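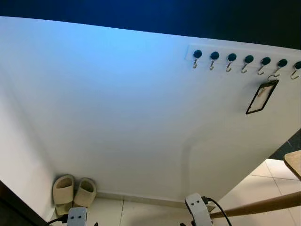
How often does the Lasteo cell need its grippers re-zeroed?
Every 500 cycles by the old sheet, and after any finger change, whichever comes first.

I'm putting that at the top of the entry in large mental letters, as it's the thing I get asked most and the thing I managed to forget myself on Saturday. The counter for the right arm stood at 3,042 when I came in, and the last zero written in the book was a good deal further back than it should have been. So the morning went to maintenance and the hook task had to wait its turn, and I can't say I minded, with the coffee still warm and the building quiet.

Started with the right gripper. The fingers closed fine with nothing between them, but the reported opening never quite came back to 0 and hung at a small positive number that crept up the longer I left it powered. My first guess was dirt in the slide. I took the fingers off, wiped the slide down with a dry lint-free cloth, then a second one with a little alcohol on it, and there was less gunk than I had hoped to find (a good dirty slide is such a satisfying explanation). Put the fingers back on, snugged the screws by hand first and then with the torque driver, alternating sides. Re-zeroed closed, then open, then closed again. The creep was smaller but still there.

Next suspect was the cable. On the Trolthorpe mount the connector sits right behind the gripper housing, and when the arm goes up high the cable wants to pull sideways on it. I gave both arms more slack than the setup notes ask for, so that the loop stays loose through the full reach, and reseated both connectors until they clicked. The left one had clicked already, the right one I would not swear to. After that the reading came back to 0 and stayed there through a long chat on the phone, so I'm calling it the connector until it proves me wrong. 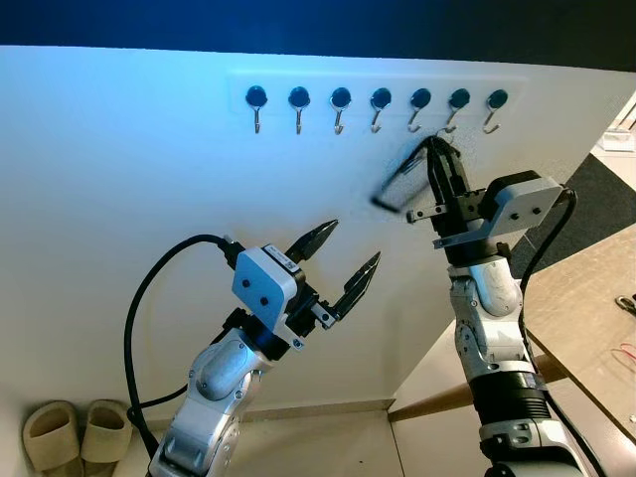

Photo: Panasiuk cell notebook, head camera

With the zero sorted I went back to the hook rail. The row has seven hooks and the fixed approach heights in the program were taught on the third one, then copied along. That works nicely near the taught position and less nicely as you go along the rail. I retaught the sixth by hand, saved it under its own name, and left the others alone for the moment. If you run the Florkum script, please pick the new pose file from the menu, as the script still loads the old one by default and will not warn you. I should fix that. I have written "fix that" in this book before, I think on the page with the tea ring.

Also dropped the closing force a notch for soft items and slowed the last bit of the approach. It makes the cycle longer, but I would much prefer a slow arm to one that leans on the wall.

Wrist cameras after lunch. I checked the lens and the mounting screws, then looked over the feed with the arm moving. At the old travel speed the tabletop smears badly, bowls and boxes and cables all running into one another, and you can't ask the matching step to find anything in that. The fingers themselves stay readable enough to check that they sit where they should. I've put a short settle pause before each grab, 3 frames' worth, and we can trim it later if it turns out to be generous. 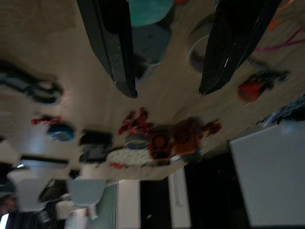
Panasiuk wrote in the margin that the pause is treating the symptom, and that the exposure on the wrist camera should come down first, with the pause kept only if the picture gets too dark. Fair point, and I'd like to try it that way around. The settings page lets you lock the exposure per camera, so the head camera needn't be touched.

Still to do:
Copy the new zero values to the Lasteo backup drive.
Put a strain relief on the right connector, and on the left while the tools are out.
Reteach the other hooks, starting from the far end of the rail.
Order spare finger screws. We're down to the ones in the lid.
Move the cycle reminder into the startup screen so it pops up at 500 and stays up until somebody clicks it away.

Both arms parked and powered down, keys back on the board.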